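How to fold with hand grippers: notes for laundry staff moving to demonstration shifts

Kapoor still folds most garments by hand. The folding cell from Binero will take over plain tops first, and it learns from folds our own staff carry out with hand-held grippers. If you are down for a demonstration shift, read this before you start.

1. Finish your hand-folded pile and leave it to one side, clear of the garment you are working on.
2. Spread one garment on the cover. Get the body fairly flat. Small creases can stay.
3. Open the jaws fully and bring them in low over the edge you want.
4. Pinch a small fold of cloth between the blue pads. A big handful drops out.
5. With long or loose items, use 2 grippers and pull gently until the cloth between them is straight.
6. Turn the sleeves in over the chest, then fold up from the hem.

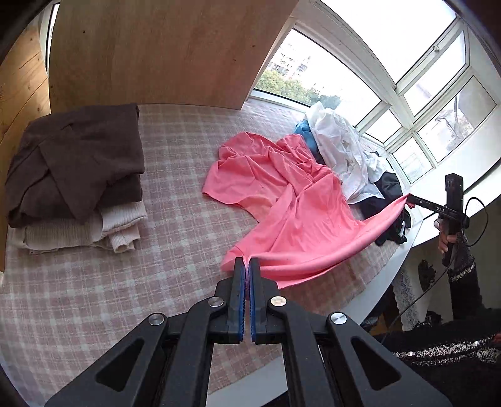
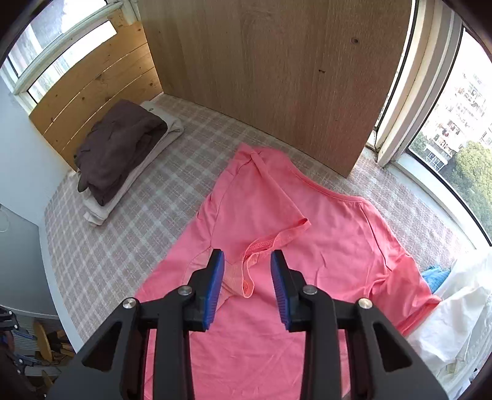 If a fold goes wrong, open it out and start again from step 2. Log it in Rasent as a restart. Restarts do not count against you.

The target is 1000 folds across the team by the end of February. Most people manage about 100 in a shift, which is slower than by hand. Piece rates are suspended while you are on grippers and you are paid your normal average.

Once the cell is running at Claltport, plain tops will leave the hand tables. Coats, knitwear and anything with buttons stay with staff. Two posts per shift change from folding to checking and loading, and training for those is in paid hours. Put your name on the sheet by the time clock if you want one.

Wrist ache is common at first. Swap hands, or ask to go back to the tables.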